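Reverberation time in the Nundby hall

I measured the hall again in October, after the curtains went back up. The method was the same as before: burst balloons at three positions, a recorder on a stand at ear height, and a straight-line fit over the first 20 dB of decay. At 1,000 Hz the reverberation time came out at 2 seconds, which is too long for speech and tolerable for a choir.

The low bands are less reliable. A balloon puts out little energy down there, and the fan noise sits close to the tail of the decay. I have left those figures out.
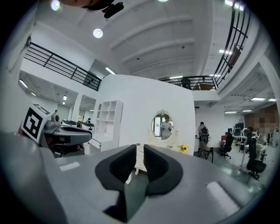

Sigrún Riis wrote in to say that the fan should be switched off at the wall before any reading is taken, and that a small balloon gives a cleaner result in the upper bands than a large one. I had used large ones throughout.

The next set will be done with the fan off and both sizes of balloon. Absorber panels can wait until then. The curtains stay as they are, fully drawn on the north side -- moving them would spoil the comparison.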